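Melcombe Community Board > Work and Money > Zurness and the apology email

saltmarsh_sid
Has everyone at Zurness had the email? A team leader in dispatch said on a call that the new rota was "a bit of a girls' club". Two complaints by lunch. By four he had apologised to the women, to the men, and to anyone who has ever been in a club. He's now on leave to reflect. We all have to do a course called Words Have Weight, 30 slides, and you can't skip the one with the seesaw.

pintofmild
I was on that call. It was a daft thing to say and the two who complained had every right. He's been saying daft things since the Tannous contract and people were tired of it.

saltmarsh_sid
Fine, so have a word with him. What we got was a letter to the whole company from a director who couldn't find dispatch with a map.

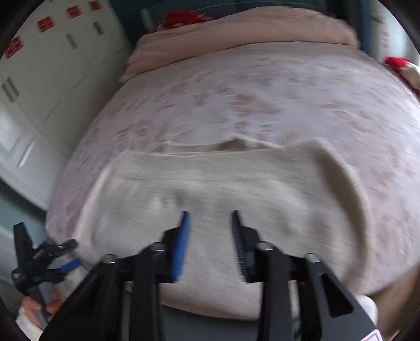
And the rota is still rubbish, by the way. I'm down for Sunday again. You'd think with all that listening going on somebody might have heard about the rota.

KettleOn
Numel did the same in April. Ours was over a birthday card. I had to sign a form to say I had not found it funny. I had found it quite funny.

pintofmild
What did the card say, though? People always leave that bit out.

KettleOn
I've signed a form.

hedgerow77
Bit tired of this thread every few months. I spent 17 years in offices where nobody apologised for anything, and I'd have taken a boring slide show over that any day. Do the course, eat the biscuits, go home.

saltmarsh_sid
There are biscuits?

hedgerow77
There were at Tannous.

pintofmild
Sid, do you think he should have said nothing at all? Genuine question.

saltmarsh_sid
No. I think he should have said sorry to the people he annoyed, once, in his own words. The one we got had "learning journey" in it. He calls his own van "the vehicle of doom". He did not write "learning journey".

pintofmild
All right, I'll give you that one. Still think the leave was fair.

saltmarsh_sid
And I still don't. Anyone want to swap a Sunday?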